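Ticket 629 - gripper fingers, budget for next quarter
Opened by Ruxandra Pascu, status: waiting for purchasing

We need to decide which fingers to buy before June. In simulation the flat pair holds the sample marked "3R" by its collar. I would still like to order one spare pair from Prantl.

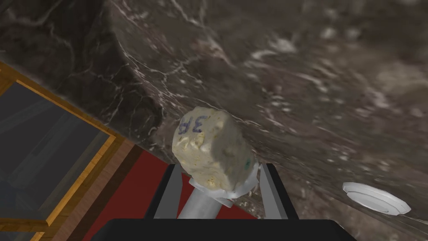

The quote from Stastell is 200 per pair, delivery 48 hours. Prantl did not answer yet - I will write to them again on Sunday.

Reply, Aravind Joseph: Please ask also the price for 5 pairs. I can not approve before I see both offers.

2 comments · 0 shares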